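Search this site Enter keywords Go

The Weight of the Parcel

The ferry to Fakden carried post, feed and one passenger. The passenger was a surveyor of boundary stones, employed by Sameck at a daily rate, and she had a parcel that was not hers. It had been left on her seat at Trastura, addressed to the harbour office in a hand she knew. 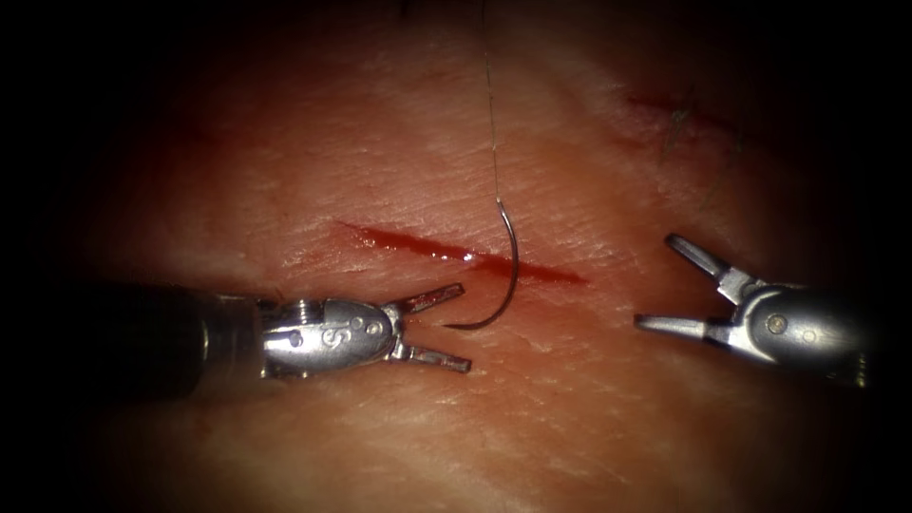
She did not open it at once. The string was sound and the paper had been folded in the standard manner, with 5 wax spots where 2 would have held. Her thumb went along the edge until the paper gave, in a straight and narrow line like a cut in skin, red in the middle and thin at one end. Inside was her own field book, missing since March. 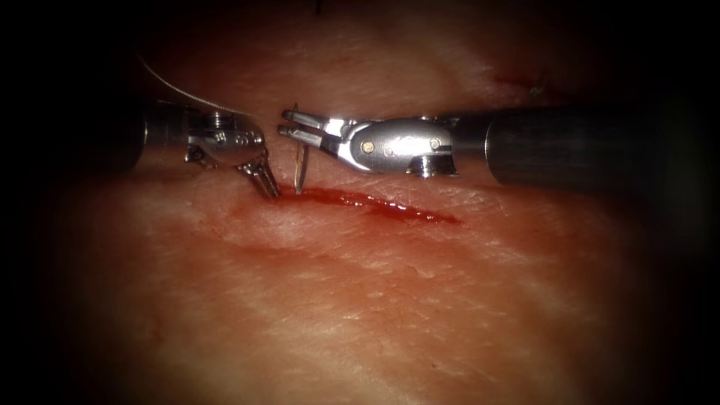 Two instruments, one needle.

The book listed 182 stones. She had recorded every one of them on foot, and the figures agreed with her memory as far as the marsh. After the marsh they had been altered. The ink matched. The slope of the sevens did not.
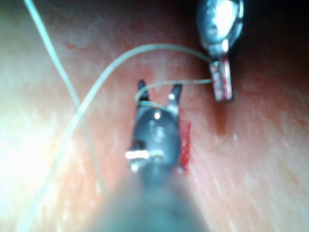

Boundary work depends on the assumption that stones stay where they are put. A page can be removed from a book and another sewn in, provided the holes are used again, and she found the place by feel. The thread was pale, as suture thread is pale, and the paper on either side had been pressed flat. Three pages had been replaced — all of them for the Kawaguchi side of the water.

She took out her pencil and wrote the old figures in the margin, from memory, in order. 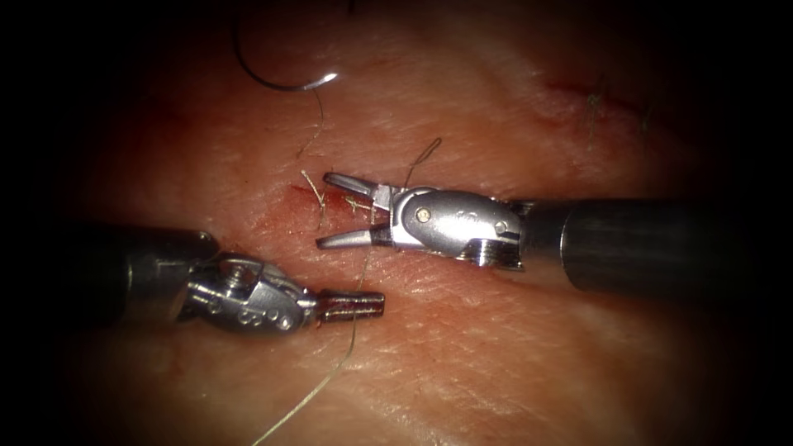

The short red incision, left of centre.

At Fakden the clerk weighed the parcel, entered the weight and asked whether the contents were complete. She said they were. He stamped the form 05/01/2024 and put the book on the shelf behind him, spine inwards. The ferry was still at the quay. She went back aboard and asked what time it reached the marsh.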